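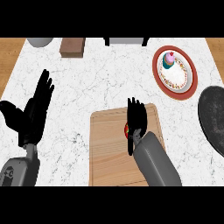 According to Forsberg, the run should never have gone in the failure column at all, seeing that the item reached the right place in the end and the simulator raised no fault. That was the first reply to come back after the log was circulated, and it is a fair statement of how most people in the field think about simulated trials. These notes argue against it. You are free to disagree in the write-up, provided you disagree with the log and not with me.

Handout 4: Silent grip failures in two-arm kitchen tasks

Background

The Nudach kitchen set is a batch of simulated trials, 532 in all, run on a two-arm model with five-fingered hands. The job is dull on purpose: take hold of a small round item at the chopping board, lift it, put it down somewhere else on the worktop. The published success rate was 500 out of 532. That number got quoted in two grant bids and a trade newsletter before anyone asked how a success had been scored.

It was scored by position. If the item's centre finished inside the target zone, the run passed. The script did not look at how it got there.

When the contact logs from Grerkside were read back against the passes, 191 of them showed a grip force above the limit set in the task sheet at some point during the closing movement. The limit was there for soft produce. In simulation the tomato is a rigid ball with a tomato's colours painted on, so nothing burst and nothing leaked. The force simply went up and came down again, and the run was marked green.

What went wrong, as far as the logs show

1. The hand closes to a commanded posture, and the fingers are told where to be. They are not told to stop when they meet something. If the item sits a little nearer the palm than expected, the controller goes on pushing against it until the posture error falls or the timer runs out.

2. The fingers close as a group. With the fingers held together the contact patch is narrow, and most of the load is carried by whichever finger gets there first. The log records a total for the hand, so one overloaded finger can hide inside a respectable average. Check this before you trust any figure with "mean grip force" in its heading.

3. The forearm passes over the board. From an overhead view the item is largely hidden at the moment that matters. The tracker fills the gap with its last good estimate, and the last good estimate is from before contact.

4. The second arm stays live. In a grasp by the right hand the left waits open over bare worktop, under power, with no task. It is outside the collision check because the check is only switched on for an arm that has been given a goal. I have not found a run in which this caused harm. I have also not found anyone who looked for one before we did.

Points 1 and 3 feed each other. Point 2 makes both hard to see. Point 4 is a separate matter and ought to have its own report.

The usual defences

"It's only a simulation." Then the success rate is only a simulation as well, and should not be in a grant bid. You can't keep the good number and wave away the bad one when they come from the same physics.

"The force model isn't accurate." Quite possibly. The Pirkport team makes this case at length, and their comparison of contact solvers is on the reading list. But look at what follows from it. If the forces cannot be believed, we don't know whether the 191 were crushed or handled gently, and we don't know it about the other passes either. An untrustworthy sensor is no evidence of safety.

"The real hand has a current limit." It does. The limit protects the motor. It is set far higher than a tomato would like, and higher than a person's finger would like. Please read the data sheet before using this one in a seminar, as last year's group did not.

"The policy will learn to be gentle." From what? Nothing in the reward mentions force.

A note on the word "near-miss"

Several of you used it in the draft reports. A near-miss is an event in which the hazard was present and harm was avoided. In these runs the stated limit was broken. Call it a breach. Softer wording gets copied from the log to the summary and from the summary to the slides, and by then it reads like good news.

For the workshop

Take one passing run from the shared folder and plot force against time for each finger separately. Mark the moment the tracker loses the item and the moment it gets it back. Then write half a page on whether you would have passed the run, and say which line of the task sheet you relied on.

Also rewrite the scoring rule. It must be something a script can apply. "Grasp looks stable" will be sent back.

Work in pairs if you like but hand in your own half page. Drafts by 4 p.m. on the day before the workshop. The folder is slow in the mornings, and the per-finger files are the ones ending in _f, which the index leaves out.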